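3.2 Phones, cases and the table they live on

I should say a bit more about the cases, as most of what I measured in this study came down to them. We started with 86 soft cases, all secondhand, bought in one lot from Van Rooij in Plaltberg. I had pictured a nice tidy set. What came out of the carton was a mix of brands and sizes, plenty of them stretched at the corners, and several that fit no phone I could find (one had been trimmed with scissors, and I would love to know why). After a long afternoon of trying each one on, I kept 46. The rest went back in the carton and play no further part in this paper.

A case counted as a fit if all four corners seated, the buttons lined up and the camera opening left the lenses clear. That last rule threw out more cases than I expected. Two phones from neighboring model years can be the same size to the eye and still have camera bumps that differ just enough to leave a lip of silicone over a lens.

Color turned out to matter more than I had planned for. Pinks and oranges are easy to confuse under our lights, especially when a phone lies on its back and only a thin rim shows. Face down, the case is a big patch of color and you can sort by it in a second. I first wrote the color names down from memory and got a bunch of them wrong — coral, salmon and copper all ended up in one column — so I redid the whole list with the cases side by side. Figure 4 shows phones at the table.

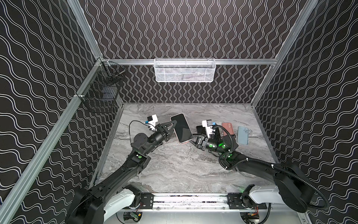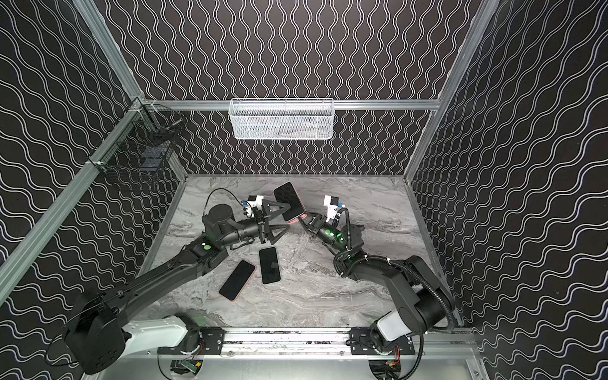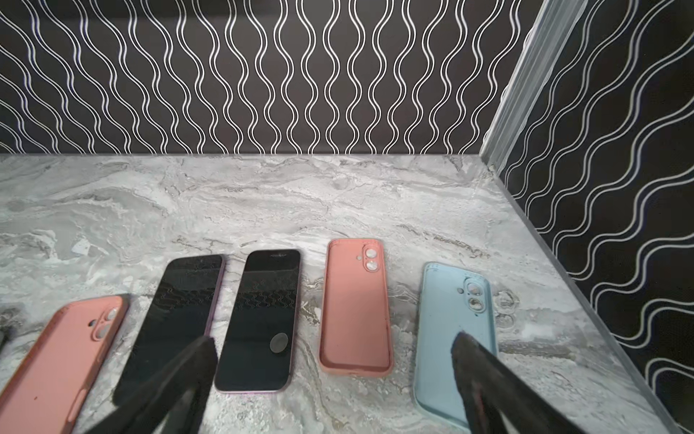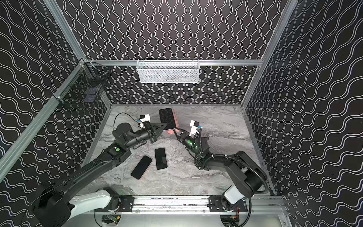

Figure 4. Phones at the marbled tabletop, with the wavy-patterned walls behind.

Putting a case on and taking it off are two different jobs, and I scored them separately. Each was repeated 300 times over the study. For putting on, I noted which corner went in first and whether the last corner needed a second push. For taking off, I noted where the case first let go of the phone. The camera corner is the weak spot on most soft cases, as there is less material around the opening, and people who change cases a lot seem to know this without thinking about it. Karlijn Coppens, who did half of the scoring with me, starts there every time. I start at the bottom, and I'm slower!

We had some trouble agreeing on what "on" means. A case can look seated from above and still have one long side riding on the edge of the glass. In the end we ran a fingertip around the whole rim, and any step we could feel meant the case was scored as partly on. Karlijn and I scored the first batch independently, compared notes, and argued mostly over the Flernwood cases, which have a raised rim to begin with.

Dust is the other thing I'd warn anyone about. Silicone picks it up from everywhere, and a dusty case slides on more easily than a clean one, so the early trials and the later ones weren't quite comparable. From July on we wiped every case with a damp cloth in the morning and let it dry on a rack before use. The trials from before that change are kept apart in the tables, and I come back to them in Section 4.1.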